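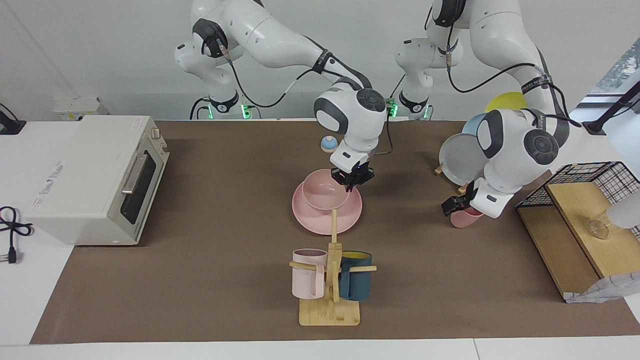 March 16, 2020. Second week with the Clutimia kit, and I still do not know what I will write to Mr. Rojanasak's office when they ask if we should buy it. The seller promises that the two arms can learn "everyday kitchen work" after 60 demonstrations for each task. I think this is a big promise. This morning we worked on the pink dishes, the bowl on its plate and the cup, with the right arm at the bowl and the left arm holding the cup. I like that each arm can have its own job. With one arm, as in the Linness kit we tried in July, every task becomes a long line of small steps, and I lose patience before the machine does.

Jintana did most of the demonstrations and I wrote the notes. She has quiet hands and the arms copy this well. When I do it, they copy my nervousness also. We finished 20 before lunch and I threw away 8 of mine. The manual says that bad demonstrations should be deleted the same day, and for once I agree with the manual.

What I do not like: the software asks for the calibration again each time it is closed. It takes almost 20 minutes. I called the support number and spoke with a polite man, Igor Głowacki, who told me that an update is coming. He did not say when. I wrote down his name and the hour of the call, as my father taught me to do with every company.

The gray plate worries me more than the cups. It is large and I fear the fingers are short, so the angle must be very good when the plate goes into the rack or comes out. Boonsong wants to buy the longer fingers from the price list. They cost 200 for a pair, and we would need two pairs. I told him to wait until we have tried the mugs on the wooden tree, because a long finger can be a problem between the pegs – but I am only guessing.

Duangjai came after lunch and asked if it can make toast. The toaster oven is for week three. She said she will come back in week three.

In the evening I read the contract again. The trial includes one visit by a technician, and we have not used it. I will ask for it before the plates, not after. I must also ask Sombat for a second table lamp, and find the receipt for the mat. My back hurts from the low chair. Soup from yesterday, then bed.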